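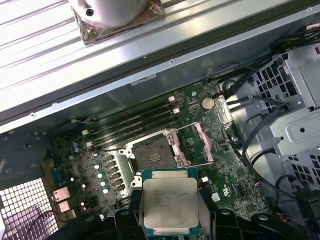

Rianne Segers reckons I should leave the old workstation alone and buy something newer, as a second-hand chip in a second-hand board is asking for trouble. She left that under my January post, and she may well be right, but I'd already ordered the processor by then (from Verley, very well wrapped) so on we go!

The bit I dread is the socket. All those tiny gold pins, and you only get one clumsy moment with them. So it's retention frame up, lever well out of the way, pink cover put somewhere I won't tread on it, and then the chip goes straight down – no sliding, no wiggling, no leaning on it.

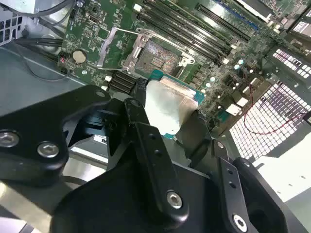
I always check the corner marking against the socket before letting go, then I check it again because I've forgotten what I saw. Thermal paste comes after, and I'm still dithering over how much. Nadine Farah swears by a blob in the middle, Ilir spreads his like butter.

Memory is next. I've got four sticks in the drawer and no idea if they match, so that'll be another evening, and probably another post.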